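Suchbegriff eingeben … Suchen

Noch eine Runde am Küchentisch: Warum uns gemütliche Aufbauspiele nicht loslassen

Juni 2020 | Von Jairo Ospina

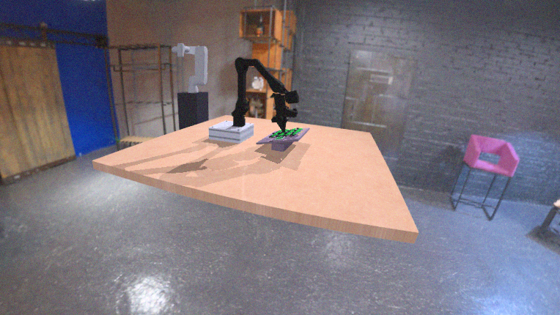 Tischplatte mit violettem Tablett, am Computer gerendert

Als ich im Februar zum ersten Mal durch das verschlafene Hafenstädtchen von »Jetenum« spazierte, wollte ich wirklich nur kurz hineinschauen (das sage ich jedes Mal!). Inzwischen stehen 278 Häuschen, und meine Freundin Eleri Kneath, die nebenan ihre Schafe hütet, schickt mir noch spätabends Wolle für den Markt – so lieb, dass ich dann doch wieder eine Stunde bleibe.

Newsletter abonnieren? Ja, gern | Später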